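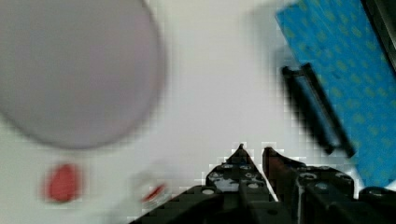 The open gripper over the worktop during a table-clearing run at Usirthorpe.

Home News Business Technology Jobs Contact

Table-clearing arm still slower than a person, Usirthorpe trial finds

12 April 2023

A robot arm tested on household and shop-floor chores in Usirthorpe can pick up most small items from a flat surface but remains too slow and too easily confused for paid work, according to results released by Amport, the firm running the trial.

The arm was set 40 tasks during March. They included clearing a table, sorting small parts into trays, closing boxes and placing plates in a rack. It finished 26 of them without a person stepping in. In the remainder it dropped the item, missed it, or stopped and waited for help.

Amport said the results varied sharply by type of object. Rigid items with straight sides gave the least trouble. Thin items lying flat on the table were harder, as the two fingers have to meet the surface at a shallow angle and close under the edge. Clear plastic was the weakest category. The control software often failed to find it against a pale background, and in several runs the arm closed on nothing.

Large round items such as plates and lids were left out of the sorting tasks. They are wider than the gripper can open, so the arm must take them by the rim, and the firm said its rim grasp was not yet reliable enough to score.

The arm uses a camera at the wrist, which moves with the fingers. Fast movement blurs the picture, so the software slows the arm as it nears an object. This accounts for much of the lost time. A full clearing run took 6 minutes on average. Staff doing the same job by hand were not formally timed, although Amport accepts that they were quicker.

Training for the trial drew on 825 recorded demonstrations in which an operator guided the arm by hand controls. The firm said a further set will be recorded at its Clirnmont workshop, with more clutter on the table and less even lighting.

The software, called Na, was first written for parts handling on a packing line. Household work differs mainly in that the objects are not known in advance and are rarely left in the same place twice. Amport said it has no plans to offer the arm for home use. A shop-floor version may be tried on returns sorting, where a slow machine can be left to run overnight.

No price has been given.

Comments (4)

benchvice
26 out of 40 would get you moved off our line by lunch. Still better than I expected for flat parts.

Rowan_T
Does "without a person stepping in" include runs where it needed a second attempt? The article doesn't say.

millgate
Would like to see it do wet plates.

oldfitter
Suction cup for the lids, surely. We had one on the packing line for years.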